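Week 4 handout – where a tea's taste comes from

Okay, so last week we got a bit stuck on oxidation and I ran out of time, so I'm starting again from the leaf and going slower. Bring this sheet with you, I'll be scribbling on it.

## One plant, lots of teas

Green, white, oolong, black: all of it comes from the same plant, *Camellia sinensis*. Mint and chamomile are lovely (I drink gallons of chamomile) but for this course they're herbal infusions and we're leaving them alone.

There are 2 main varieties you need to know:

- **sinensis** – small leaves, copes well with cold, grown a lot in China and Japan
- **assamica** – big leaves, likes heat and rain, usually makes a stronger, maltier cup

There are crosses between them too, and growers keep making new ones, so please don't treat the list as a wall between two camps!

## Oxidation, again

Cut an apple and leave it on the counter. It goes brown. Tea leaves do much the same thing once they're bruised or rolled: enzymes in the leaf meet the air and the color and flavor start to shift. Heat stops it. Green tea gets heated early, so it stays grassy. Black tea is left to go nearly all the way. Oolong sits anywhere in between, and that's why two oolongs can taste like they have nothing to do with each other.

Older books (and plenty of packets) call this "fermentation." It's the wrong word for most teas. Real fermentation needs microbes, and you get that with dark teas such as ripe pu-erh. If you write "fermented" about a Darjeeling in your tasting notes I will circle it.

## Our four samples

I've labeled the jars with our own course names so you can't go and look up what you're supposed to taste:

| Jar | Style | Leaf |
|---|---|---|
| Futcombe | black | small, broken |
| Cirkeck | green | flat, pan-fired |
| Trindine | oolong | rolled into tight balls |
| Xiong | oolong | long, twisted, dark |

Smell the dry leaf first, then the wet leaf, then the liquor (just the tea-person word for what's in the cup). Write something down each time, even if it's "my grandmother's closet." I got that one in September and it was a very good note.

## Water and time

Use 200 ml for each sample and let the kettle cool for the green. Boiling water pulls bitterness out of it fast and then you're tasting my mistake and not the leaf. The oolongs can take it hotter. Trindine needs room, too – those little balls open up into whole leaves and a cramped strainer will choke them.

If you're brewing 400 ml to share at home, double the leaf and keep the time the same. People tend to stretch the time instead, and it comes out harsh and thin at once.
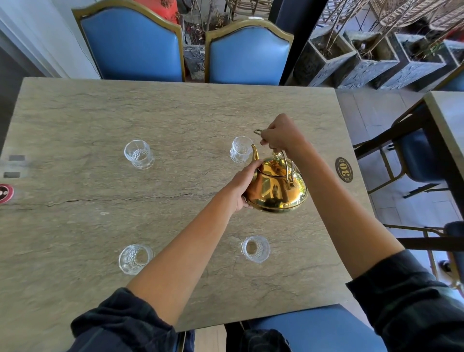
Second and third infusions are worth the bother with both oolongs. The first one is often all aroma, the second has more body, and by the third you may find something sweet that wasn't there before. The Futcombe is pretty much done after one, sorry.

## For next time

1. Taste any two teas side by side and write half a page. Same water, same amount of leaf.
2. Read the chapter on withering. Skip the chemistry box if it makes your eyes cross, we'll do it together.
3. Rinse your cups with plain hot water. No dish soap, please, I can taste it and so will you.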